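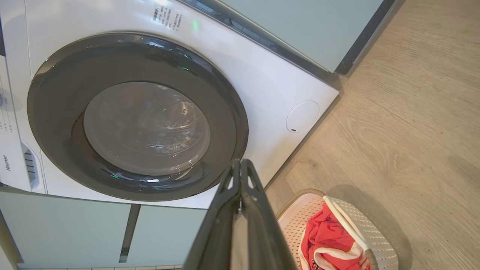 Musty smell from towels after washing
Perla Olvera
Moved into a flat in December and the washing machine came with it, a front loader. Shirts come out fine but towels smell musty as soon as I use them. I wash at 30 with liquid detergent and softener, and dry them on a rack in the bedroom. I've tried more detergent and it made no difference. Do I need to replace the towels?

Lameck
Don't bin them yet. 30 is too cool for towels week after week. Check the care label and if it allows, go up to 65 or the nearest setting you have. Use powder for this, as most liquids have no bleach in them. Leave out the softener, it coats the cotton and they stop drying you properly as well. Use less detergent than you think. Then run the machine empty on its hottest cycle, wipe inside the fold of the rubber seal, and pull the drawer out and scrub it. Leave the door ajar between washes.

Skirkuso
Same problem in my last place. It was the drying. Towels took 2 days on a rack in a cold room. Spread them out more and open a window.

Perla Olvera
Thanks both. The drawer was black at the back. Doing the hot wash tonight.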